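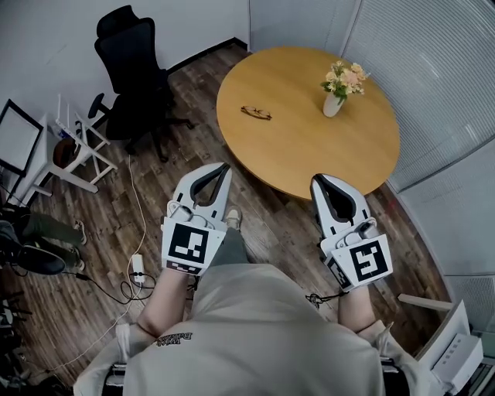
Round table in a work corner – finish, chair, cables

Forum: Small Spaces > Furniture and Layout
15 replies, 1,469 views

ernar_flats
Sunday, May 12, 2019
I have a round table in light wood with a smooth honey-colored top. It does two jobs: meals, and desk work from a black mesh office chair that otherwise sits behind it. Wood floor throughout. Three questions.
1. Is a hardwax oil worth the trouble on a top that gets wiped every day, or should I leave the factory finish alone?
2. Do the chair casters need a mat?
3. What do people do with a power strip when the table stands away from the wall? Mine lies on the boards at the left with the black cables in a tangle, and one thin white cable runs out across the floor.
Flowers and glasses live on the top, so I would like something that tolerates a water ring.

plankwise
1. Leave it. If you don't know what the factory finish is, oil over it will sit on the surface and stay tacky. Put a drop of water on the top and wait 15 minutes. If it still beads, the finish is sound.
2. Depends on the casters. Hard nylon, yes. Soft polyurethane, no.
3. Mount the strip under the tabletop and run one cord down a leg.

Drarlow
Disagree on 3. A round table gets turned and shifted more than a rectangular one. Once the strip is screwed underneath, you have a tether to the wall and one cord at ankle height. Keep the strip at the wall, in a box, and bring a single extension out only when you work.

plankwise
That is still a cord at ankle height.

Drarlow
For part of the day. Yours is there at dinner too.

tallback_5
On casters: I ran hard ones on oak for two years with no mat. The boards dulled in an arc where the chair turns. No gouges, only loss of sheen. A polycarbonate mat stopped it getting worse, but grit collects under the mat and has to be vacuumed out, so I changed to soft wheels in November and threw the mat away. The stems were a standard push fit. Measure yours before ordering.

ernar_flats
Water test done. Beads stayed up, no mark after wiping. I will leave the finish alone and put a saucer under the vase.

gridline
Small point about the vase. White glazed ones often have an unglazed foot ring, and that scratches a clear finish faster than the water harms it. Felt dots on the foot, then the saucer.

Drarlow
Felt holds water. Cork.

gridline
Cork also holds water, only less of it. Either is fine if you lift the vase now and then.

quarter_sawn
Going back to the cables. Before buying a box, unplug everything and see what goes back in. Half of my tangle was chargers for things I no longer owned. Short leads for the rest, hook-and-loop ties – not zip ties, you will be cutting them off within a month – and the strip needs a place where a foot or a caster can't reach it. Run the thin white one along the baseboard with adhesive clips. A chair wheel will go through the jacket of a thin cable eventually.

plankwise
Agree with all of that. Check the clips on a painted baseboard first. Some pull the paint.

ernar_flats
Ordered soft casters and a cable box. The strip stays at the wall for now. I'll measure the white cable tonight and see if it reaches the long way along the baseboard.

Drarlow
If it comes up short, replace the cable. Don't add a coupler where the chair rolls.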